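Mernurside Shared Workshop
Build-a-Gripper Evening Course
Notes for Session 2: Wearing the grippers and making your first recordings
September 2019

Welcome back, everyone, and a special hello to those of you who joined after the first session. Last time we talked mostly about printing the jaws and getting the little motor housings to close up without pinching a wire, and I know a few of you went home with parts still in a sandwich bag. Don't worry one bit. You can follow all of tonight with one of the workshop pairs, and we'll come back to your own build when the glue has had its time.

What we want by the end of the evening is a short set of clean recordings: you, moving ordinary things on an ordinary desk, with a gripper in each hand. The arm we are building later in the course (the one we've been calling Gavalas, after the name on the crate the first motors came in) will learn its moves from these, so the way you pick things up tonight is more or less the way it will pick things up in February. It's a funny thought, and it does make people sit up a little straighter!

Before you put anything on

Check that each marker cube sits tight on its mount. Give it a gentle wiggle with two fingers. If it moves, the tracking software will think your whole hand moved, and you'll spend a sad half hour wondering why the path looks like a scribble. A drop of thread glue and a quarter turn on the screw is usually enough. Keep the black-and-white patterns clean as well – a thumbprint of grease will sometimes do more harm than a scratch.

Then run your cables back along your forearms, leaving enough slack at the elbow that you can reach all the way forward without a tug. I used to tape mine down flat, very proud of how tidy it looked, and I pulled a connector out the first time I stretched.
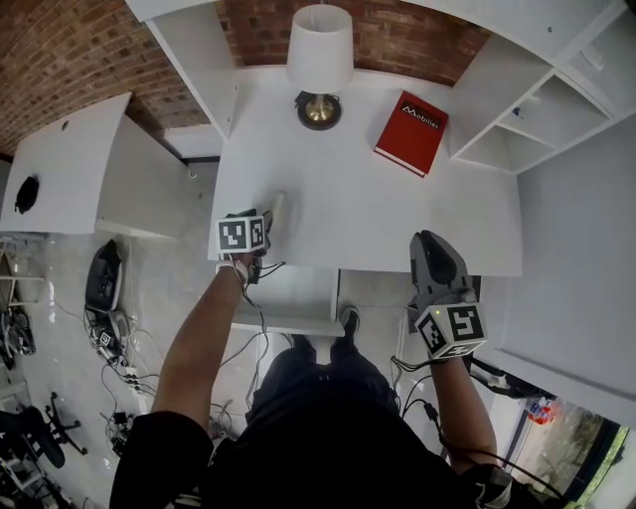 Once you're strapped in, take a minute to just move about. Open and close the jaws, touch the desktop lightly, bring your hands together and apart. The grippers feel heavier than you'd expect and your wrists will want to twist to make up for it. Let them settle before you press record. Lean in from the shoulders and go at about half the speed you would with bare hands, and please don't let one cube pass in front of the other for longer than you have to.

The exercise

Pick one small object and one place to put it. Start with both grippers resting on the desk, pick up the object, set it down, and come back to rest. That is one take. Do six takes, then change the object or the starting spot and do another six. If you drop something, carry on and finish the take. We'll mark it in the log as a drop, and those takes turn out to be quite useful when we look at where a grip starts to slip.

Save each set in the Dranetti folder on the shared drive, with your initials and the name of the object. The folder is named for our old bench, in case you were wondering, and I've never had the heart to change it.

How much is enough?

Somebody always asks, so I'll put it in writing. For the simple pick-and-place job at the end of the course we'd like some 1,000 takes from the whole group, spread over all the sessions. Please don't try to be a hero and do them all at home. Tired hands make sloppy takes, and I would much prefer a short, careful set.

For next time

Read the Nudura handout on calibration, at least as far as the part on lens distortion, and bring one small household object that you think will be hard to grip. Nothing breakable, nothing sharp, and nothing you would mind seeing on the floor. If your jaws are still in the sandwich bag, bring those too and come early. I'll have the soldering irons warm.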